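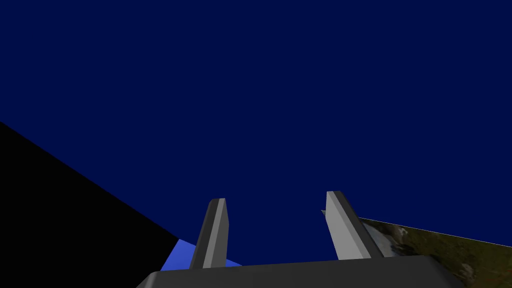

Brumalura 开放 Jiltel 仿真示教数据，远程操作员在虚拟桌面上教机械臂收拾杂物

2023年11月3日，Brumalura 宣布向外部研究人员开放一批在仿真环境中录制的机械臂示教数据。数据用该公司的远程操作软件 Jiltel 采集，首批共712条，内容都是桌面整理一类的短任务：把物品拿起、挪开、放到指定区域，或者把叠在一起的东西分开。

申请者需要填写用途说明，签署使用条款后即可下载。公司方面表示，学校和非营利机构不收费，商业用途另行商议。下载页面目前有英文和中文两个版本，中文版的字段说明还没有译完，缺的部分暂时以英文显示。

这批数据于9月录制完毕，录制工作在公司位于 Cinwood 的办公地点进行。操作员坐在电脑前，手持控制手柄，屏幕上显示虚拟机械臂和桌面。手柄向哪里移动，夹爪就向哪里移动；扣下扳机，两根手指合拢，松开则张开。每一条记录从操作员按下开始键起，到按下结束键止，期间的夹爪位置、朝向、开合程度、各关节角度以及几个视角的画面同步保存。

机械臂本身和桌上的物品都由计算机生成，没有使用实体设备。公司称，这样做主要是为了让不在 Cinwood 的人也能参加示教，同时便于把同一个场景原样重放。实体机械臂每次复位都要有人在旁边把东西摆回去，摆放的误差也难以控制，而在仿真环境里，重新载入一次场景就可以了。

任务怎么录

录制之前，操作员先领到一张任务单。任务单用一句话写明目标，例如“把纸盒移到桌面另一侧”或“把笔放到容器旁边”。单子上不规定动作路线，也不规定先碰哪一件东西，只要求过程连贯，中间不得暂停去翻看说明。

拿到任务单之后，操作员可以先在场景里练习。练习不计入数据。公司建议新手至少练到能够不看手柄按键的程度再开始正式录制，老手通常动几下熟悉一下摆放就开始。

正式录制时，屏幕上有两个画面。一个从桌子侧面看过去，能看到机械臂的大部分；另一个跟随夹爪移动，从手掌后方朝手指前方看。操作员多半靠侧面的画面把机械臂送到物品附近，再切换到夹爪的画面对准。示教数据里保留了夹爪画面的全部内容，包括机械臂抬高之后视野里几乎只有深蓝色背景的那些片段。

这一点在内部讨论过。有一种意见是把看不到桌面的片段剪掉，理由是模型从中学不到多少东西。最后没有剪。说明文档的解释是，实际运行时夹爪也会转到看不见目标的角度，训练数据里如果完全没有这种情况，模型碰上时可能不知道往哪边转。需要精简数据的用户可以用随附的脚本自行筛选，脚本按视野内是否有物品给每一段打了标记。

物品方面，首批场景用了一些日常桌面上常见的东西，有纸盒、笔、带木纹的棍状物等。它们大小和形状差别较大，有的适合从上面夹，有的要从侧面进。细长的物品如果方向不对，两根手指合拢时容易把它拨开，操作员一般会先转动手腕，让手指与物品的长边垂直，然后再往下放。

纸盒的问题又不一样。平放的纸盒宽面可能比夹爪张开的距离还大，只能夹窄边。如果纸盒一端翘起或者斜靠在别的东西上，从翘起的那一角入手要容易些，但角太尖，夹住之后盒子会绕着接触点转。几位操作员对此各有做法，有人先推一下让盒子躺平，有人直接夹角，提起来之后慢慢转正。两种做法在数据里都有，任务单没有限制。

Jiltel 的控制方式

Jiltel 最早是 Brumalura 给自家测试人员用的工具，后来才加上远程连接功能。它把手柄的位移换算成夹爪的位移，换算比例可以调。比例调低，手移动一大段，夹爪只走一小段，适合对准；比例调高则适合把机械臂从桌子一头送到另一头。首批数据录制时允许操作员中途改变比例，每次改变都有记录。

软件还有一个“脱开”键。按住它，手柄移动时机械臂不动，操作员可以把手放回舒服的位置，再松开继续。说明文档提醒，使用者在处理数据时要注意这类停顿，它们看上去像是机械臂在犹豫，其实是人在换手的位置。首批数据中，含有脱开操作的片段已单独标出。

远程操作员的网络条件不一。公司设定了一个延迟上限，画面延迟超过上限时软件会提示，并停止记录，已经录下的部分保留在本机，由操作员决定丢弃还是重录。录制期间设定的上限是90毫秒。说明文档没有给出各人实际的延迟分布，公司答复称，这部分信息会在下一版里补上。

记录文件按场景分目录存放。每个目录里有一份场景描述，写明桌上各件物品的初始位置和朝向，用户可以据此在自己的仿真器里重建。公司承认，不同仿真器对接触和摩擦的处理不一样，同一段动作在别的软件里重放，物品未必停在同一个位置。
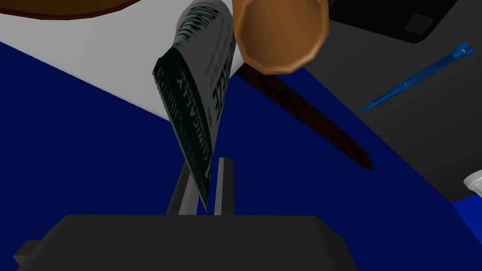 质量检查和剔除标准

录完的示教要经过一轮检查。检查员在回放中看整段动作，判断结果是否符合任务单，并留意有没有穿模，也就是手指或物品穿进另一个物体内部的情况。仿真里偶尔会出现这种现象，尤其是夹得太紧或者把物品往桌面上硬压的时候。穿模明显的记录不放进正式数据，另外存在一个文件夹里，申请者如有需要可以一并索取。

动作慢不算缺点。检查标准里写得很清楚，操作员停下来调整角度、夹空之后再夹一次，都可以保留，只要最后达到了任务单的要求。夹空再夹的记录还加了专门的标签，方便研究纠错行为的人取用。

没有达到要求的记录也没有全部删去。一部分被归为“未完成”，附有检查员写的简短原因，例如“物品掉出桌面”“目标被遮住后放错位置”。公司说，保留它们是应几个试用单位的要求，其中 Lý 实验室在试用阶段就提出，希望拿到失败的片段，用来训练一个判断任务是否完成的小模型。

按照随数据发布的统计，正式录制中一次通过检查的比例约为85%。这个比例只反映操作员按任务单完成动作的情况，与用这批数据训练出来的模型表现如何无关，公司在页面上对此也作了说明。

检查员之间的尺度起初并不一致。比较典型的是“放到旁边”这样的说法，隔多远算旁边，各人理解不同。后来在场景里加了一圈看不见的判定范围，回放时软件会给出提示，检查员仍可以推翻提示，但要写明理由。早先已经检查过的记录也按新办法重新过了一遍。

对操作员的安排

参加录制的操作员有一部分是公司员工，另一部分是按时段付酬的外部人员。外部人员先在线上完成一段练习，再由公司看过回放决定是否录用。每个时段结束后要休息，软件到点会自动断开，不能连续录下去。公司称，长时间盯着夹爪画面容易眼睛疲劳，一些人在画面快速转动时会觉得头晕，后来给夹爪画面加了一个限制转速的选项，默认打开。

操作员可以随时要求删除自己录制的数据，发布之前提出的，记录会从数据中移除；发布之后提出的，在下一版中移除。数据里不包含操作员的声音、面部画面和姓名，每个人只有一个随机编号。编号在各场景之间保持一致，研究者可以比较同一个人在不同任务里的习惯，但无从得知是谁。

左手操作员的记录也收进来了。软件允许把手柄的按键左右对调，机械臂的运动方式不变。文件里注明了惯用手，不过公司表示，从夹爪轨迹上看不出两者有什么明显区别，标注只是备查。

怎样使用这批数据

说明文档给出了一个基本用法：把夹爪画面和侧面画面作为输入，把下一步的夹爪位移和开合作为输出，让模型模仿操作员的动作。文档附带一份训练脚本，可以在一块普通的显卡上跑通，但公司没有提供训练好的模型，也没有给出基准成绩。

公司解释说，首批数据规模不大，场景种类也有限，现在公布成绩意义不大。等后续场景加进来，会挑出3类任务做成固定的评测，届时公布评测办法，接受外部提交结果。三类任务具体是哪些还没有定，候选名单里有移动纸盒、捡起细长物品和把物品从杂物堆中取出。

对于能否直接用到实体机械臂上，文档的态度比较谨慎。仿真画面中的颜色、阴影和背景都比现实简单，物体边缘也更锐利。文档建议，打算上实体设备的用户在训练时随机改变背景颜色和光照，并另外录制一些实体示教与仿真数据混合使用。夹爪的外形如果与数据中的差别较大，还需要重新标定手指中心点的位置。

Lý 实验室在试用期间做过一次小规模的尝试，把用仿真示教训练的模型接到一台实体机械臂上，任务是把桌上的盒子推到一边。实验室反馈说，接近盒子的动作基本可用，接触之后的力度把握不好，常常推过头。这份反馈已收进说明文档的附录，对应的改动是在记录文件里增加了手指受力的估计值，供训练时参考。估计值由仿真器算出，精度未经实体设备验证。

另一项根据试用反馈作出的改动与时间戳有关。早期版本里，画面和关节角度由两个程序分别记录，时间上有细小的错位，在夹爪合拢这样的瞬间会造成画面与动作对不上。现在改为同一个时钟，旧记录已经重新对齐，对齐前的原始文件不再提供。

侧面的相机位置在各场景之间也作了统一。试用版允许操作员自行拖动侧面视角，结果同一个任务有的从左边看，有的从右边看，训练时不好处理。正式录制改为固定机位，夹爪画面则始终跟着手掌走，视野下方总能看到手掌的一部分和两根手指。想要更多视角的用户可以借助场景描述和关节记录自行渲染。

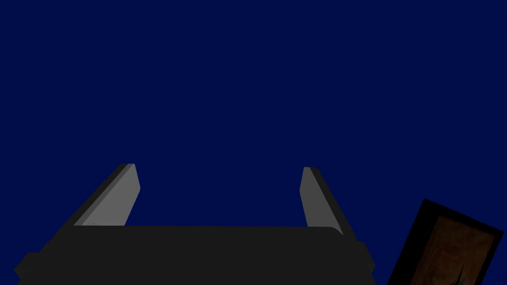

有试用者提出，远程示教最难教给模型的是操作员什么时候决定退回去重来。夹爪已经伸到物品跟前，操作员看一眼又抬起来换个方向，这个决定的依据在数据里找不到，模型只能学到抬起来这个动作。这位试用者希望操作员在录制时能顺手按一个键，表示自己改了主意，或者录完之后补一句话说明原因。

Brumalura 回应说，按键标记已经在试做，准备放进下一批录制。口述说明则暂不考虑，一来要处理录音和隐私问题，二来操作员事后回忆的原因未必就是当时的想法。公司没有排除由检查员在回放时补写的可能，但这会使检查时间变长，需要先在少量记录上试一试。

也有试用者对任务单的写法有意见，认为一句话的目标过于笼统，建议同一个任务用几种不同的说法来写，这样训练出的模型在听到不同措辞时不至于出错。公司表示同意，现有的任务单正在改写，改写后的文字会作为补充文件发布，不影响已经下载的动作数据。

后续计划

第二批录制的准备工作已经开始，仍在 Cinwood 安排，远程操作员照旧可以参加。新场景会增加叠放的物品，也会加入需要先挪开一件才能拿到另一件的任务。桌面大小和机械臂型号保持不变，以便与首批数据合并使用。

公司还打算试验手把手示教，即操作员直接握住一台实体机械臂的末端，带着它走完动作，同时把轨迹送进仿真环境。与手柄相比，这种方式能让人感觉到机械臂的重量和阻力，适合教插入、拧紧一类动作，缺点是操作员必须到场，手和身体也可能挡住相机。目前只做过连接测试，没有可以发布的记录。

Jiltel 软件本身暂不对外发售。申请到数据的单位可以另外提出试用，由公司提供一个有期限的账号，试用期间录制的内容归录制单位所有，不会自动并入公开数据。对软件版本的要求、支持的手柄型号和网络设置列在下载页面的附件中。

数据申请即日起受理，审核按提交先后进行。填写用途说明时请写明是否计划用于实体设备，已参加试用的单位不必重新签署条款，用原来的账号登录即可看到正式版的文件。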